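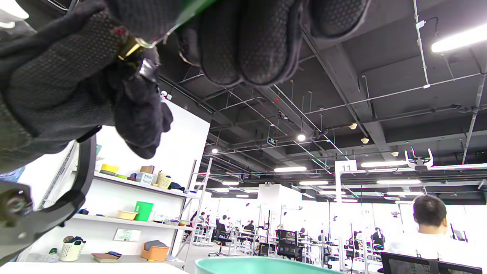 How many times do you need to show a learning system the same household job before the examples are any use?

More than you'd like, and the number matters less than how different the goes are from each other. My own rule for a small job (bowl off the shelf, bowl into the bin, that sort of thing) is 35 good goes with the objects moved between each one, and then a look through them before I record any more.

I've been recording kitchen and tidying jobs with a hand-held gripper for the Trutby project for a good while now, and I keep a list of tips by the kettle. People kept asking for copies, so I've typed it up with a bit more chat.

Gloves first. Thin knitted ones with dotted fingertips are my favourites for long sessions, as the dots give you some hold on a smooth handle. Buy a size down if you're between sizes! Baggy fingertips get caught in the jaws and then you've got to bin that go. Wash them inside out, cool, and dry them flat. I did once put a pair on a radiator and they came off fit for a doll.

Shelves. Don't fill one shelf with things that are all the same shape. A yellow bowl on a green lid, a wicker basket next to a white plastic one, a bright green bucket, a row of little clear containers: that's a lovely mixed lot and it'll keep you going all morning. Clear plastic is a pain, mind you. It vanishes against a white shelf, so I put a scrap of folded grey fabric behind it for half the goes and take it away for the rest.

Check the bolts on your gripper before you start and again after lunch. A loose jaw closes a touch late, you get used to it without noticing, and then every example has your little wobble built in. I lost a whole Saturday to that one and I'm still cross.

Move at the speed you'd put the shopping away. Pause for a breath before you close the jaws and another after you let go (I count to 2 under my breath), then bring your hand well back before you stop recording. Clips that end with the jaws still round the bowl are the commonest thing I have to throw out.

Fumbles: keep them if you picked the thing up again and finished the job. Mark them as fumbles, though. The Oakley batch had 1129 clips in it and the recovered drops were mixed in with everything else, and sorting them out afterwards was a very dull week, I can tell you.

Lights. Leave them as they are for one lot, then do another lot with the blinds up or at a different time of day. Same for people wandering about behind you. If the place is busy, let it be busy, just get everyone's say-so before you start.

Stop after 60 minutes. Your wrist will tell you it's fine and your wrist is fibbing. I have a cup of tea, wipe down the jaws with a damp cloth and write the labels while I still remember which go was which.

For labels, plain words: "bowl to bin", "basket to lower shelf". At Sandard we had codes for everything and I still can't remember what half of them meant.

Next time I'll do drawers, which need a page to themselves.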